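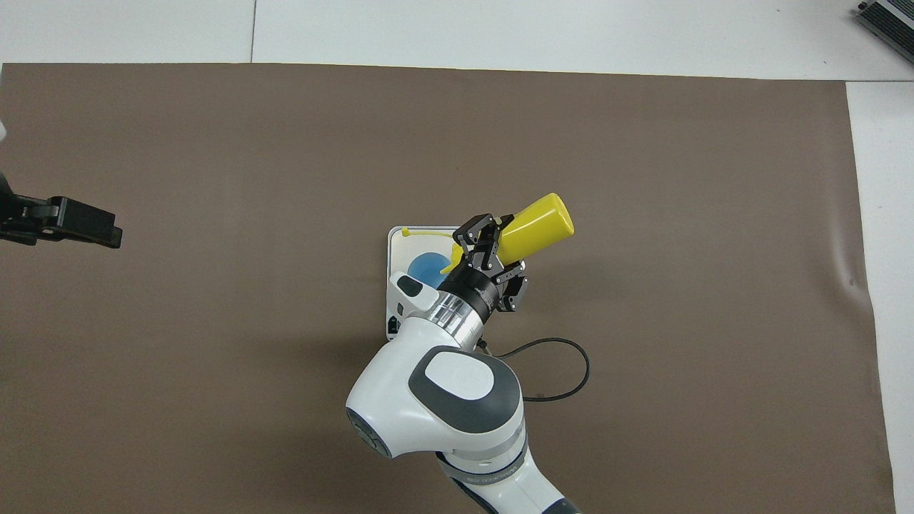 Yellow cup over the small white tray, on the brown-gray mat.

Prutthorpe Table Mat, Large
Item 611

If you've ever spread a project out over a good table and spent the whole evening worrying about the finish, this is the mat we had in mind for you. The Prutthorpe is our big one, made to cover most of a tabletop, and it comes in the same soft brown-gray we've carried since the shop in Droltau first opened (we tried a green once, and we still get letters asking for it back!).

People use it for all sorts of things: potting seedlings, sorting buttons, letting the grandkids loose with paint on a rainy November afternoon. It lies flat after a night under a few heavy books, and it rolls up small enough to stand in a closet when company is coming.

To clean it, wipe with a damp cloth and a drop of dish soap. Please keep it away from hot pans and irons, and don't fold it, or you'll be looking at that crease for a good long while.

Thickness: 2 mm
Weight: some 300 g
Color: brown-gray
Care: wipe clean, dry flat

Orders over $60 ship free from our Irovcombe warehouse. Trays and cups are sold separately, and you'll find them on the Onuoha tableware page. Not sure which size suits your table? Measure the top, send us a note, and we'll gladly help you pick.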